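3.2 Wer sitzt eigentlich im Saal? Beobachtungen aus dem Kino Roline

Ich gebe es gleich zu: Ich bin in diese Untersuchung als Fan hineingerutscht. Seit Jahren fahre ich für japanische Animationsfilme quer durchs Land, und als das Roline in Hatville anfing, sie als Einzelvorstellungen ins Programm zu nehmen (immer nur ein Abend, immer im kleinen Saal), wollte ich wissen, wer da außer mir noch kommt. Im Abschnitt 3.1 habe ich beschrieben, wie die Fragebögen verteilt wurden. Jetzt also zu dem, was drinstand, und das war deutlich bunter als erwartet!

Ausgewertet habe ich 1.904 Bögen aus 23 Vorstellungen. Der kleine Saal hat 100 Plätze und war bei den Filmen mit Untertiteln fast durchweg besser gefüllt als bei den synchronisierten Fassungen. Das hat mich überrascht, den Betreiber übrigens auch. Westerberg (Ottar Westerberg, dessen Arbeit zum Festivalpublikum in Moen ich in Kapitel 2 ausführlich bespreche) hatte für sein Haus das Gegenteil gefunden. Allerdings liefen dort die Synchronfassungen am Nachmittag, mit vielen Familien, und bei uns begann alles erst nach acht. Ich würde die beiden Befunde deshalb nicht gegeneinander ausspielen.

Spannender finde ich die Freitextfelder. Gefragt war nur: »Warum heute im Kino und nicht zu Hause?« Viele schrieben etwas über die Leinwand und den Ton, klar. Nahezu 200 Leute erzählten aber von den Gesprächen danach im Foyer, manche über mehrere Zeilen, mit Pfeilen an den Rand, weil der Platz nicht reichte. Eine Besucherin aus Drovov kam jedes Mal mit dem Zug und hatte dadurch regelmäßig den Abspann verpasst, bis der Beginn im August um eine Viertelstunde vorgezogen wurde. Solche Kleinigkeiten tauchen in keiner Kassenstatistik auf, und ich habe sie beim Kodieren trotzdem unter »Zugang« erfasst (Kategorie 4, siehe Anhang).

Schwierig bleibt die Sache mit den Stammgästen. Wer sechsmal kam, hat womöglich sechs Bögen ausgefüllt, und da alles anonym lief, kann ich das nicht herausrechnen. Die Zahlen stehen also für Besuche und lassen sich nicht in Personen umrechnen. Bei den Altersangaben macht das vermutlich einiges aus, denn gerade die Jüngeren kamen gern in der immer gleichen Gruppe.

Abbildung 3

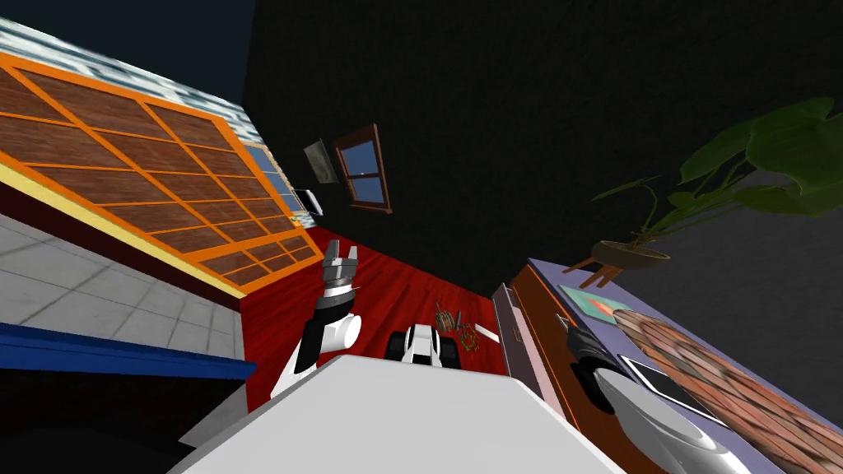

Wurden die Untertitelfassungen im Roline besser besucht als die synchronisierten?

Fast durchweg war der Saal bei den Untertitelfassungen voller, wobei alle Vorstellungen erst nach acht begannen.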